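Alargar la vida de la batería del portátil: consejos para usarlo en casa

Publicado el 1 de noviembre de 2021

Un portátil que pasa el día enchufado en la mesa de la cocina o en el taller envejece peor que uno que se usa a ratos con batería. Estos son los ajustes que hacemos en casa.

Límite de carga
Casi todos los fabricantes incluyen una opción para detener la carga antes del cien por cien. Suele estar en la BIOS o en el programa de energía. Si no aparece, actualice primero la BIOS.

Temperatura
No lo apoye sobre un mantel, un cojín o la cama. Las rejillas de abajo necesitan aire. En mi equipo, con el ventilador sucio, el procesador llegaba a 81 grados viendo un vídeo; después de limpiarlo se quedó en 68.

Limpieza del ventilador
Apague el equipo y desenchúfelo. Sujete las aspas con un palillo para que no giren y sople con aire comprimido en toques cortos. Si hay que abrir la tapa, guarde los tornillos por orden, que no todos miden lo mismo.

Guardarlo una temporada
Déjelo a media carga, apagado del todo, en un sitio seco. El mío pasó octubre en un armario con un 45 % y arrancó sin problemas. Los cargadores, cada uno con su etiqueta; los de 19 y 20 voltios se confunden con facilidad.

Cuándo cambiar la batería
Mire los ciclos en el informe de energía del sistema. La mía llevaba más de 600 y aguantaba poco más de una hora. Si la carcasa se abomba, deje de usarla y llévela a un punto limpio.
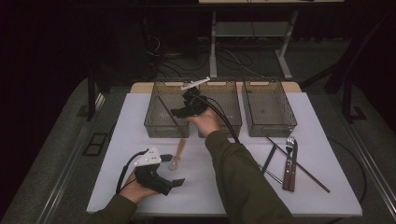
Efren Navarro comenta que en su portátil el límite de carga se desactivaba con cada actualización de la BIOS, y que desde entonces lo revisa después de instalarlas. También pregunta si conviene quitar la batería cuando es extraíble. Yo la quito solo si el equipo va a estar semanas enchufado, y la guardo a media carga.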